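Chapter 5
What a Passed Test Is Worth

Most standards for automated work cells ask for evidence, and simulation is the cheapest kind to make. A vendor can run 500 trials overnight and report that over 70 percent met the rule. Before accepting that number, ask what the rule was tested against.

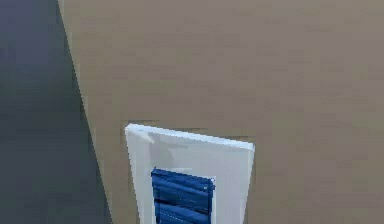
Figure 5.1. Simulated view: a white panel with a blue slatted insert against a beige surface.

Svatopluk Pešek, who reviewed the Mokura guidelines, wanted every simulated result filed with the views it came from. Sustby objected to the storage cost. The final text says views "should" be kept, and "should" binds no one.

This chapter reads the clause as written, then looks at how Šimek and Bomo each claimed to comply with it. Their reports agree on very little. Keep both open as you work through Section 5.1.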